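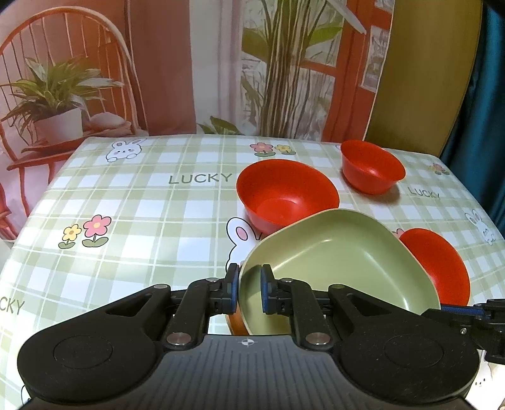

MINUTES / Planner and Perception Group

July meeting, started at 4 and ran a good deal over, as ours tend to. Aslı Keskin in the chair, and a warm thank you to her for bringing the cherries.

1. Last minutes. Agreed, with one correction: the timeout in the Raneck planner is 2450 ms, and we had written it down as seconds (sorry, everybody!).

2. Perception. We spent a long and very friendly while on the bowls. Zutix does nicely on a red bowl standing by itself, but when the big green one is tipped up in front of another, it likes to merge the two masks into one large and rather hopeful object. Glare on the checkered cloth makes the edges worse. Aslı would like the rim fitted separately from the body, and everyone was happy to let her try it on a branch first.

3. Two-gripper planning. Debnath still plans each gripper on its own and checks for collisions at the end, so when both are working at the same bowl it throws away a great many perfectly good paths. We agreed to plan the pair together from the first contact onward and to cap the search at 3000 nodes for now. The cap may well be too low, and we'll look at it again next time. 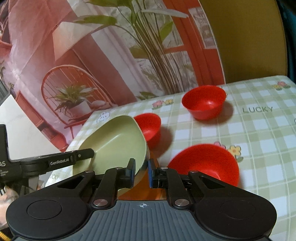 Item 3: both grippers at the green bowl, red bowls behind and to the right.

4. Tooling. The Hakico viewer now steps through both gripper tracks on one timeline, which got a small round of applause. It still stalls on loading anything over 400 MB. Aslı to look at reading the file in pieces.

5. Any other business. Please, please write a proper commit message when you change the config defaults. Next meeting in August, same room, and somebody else's turn for fruit.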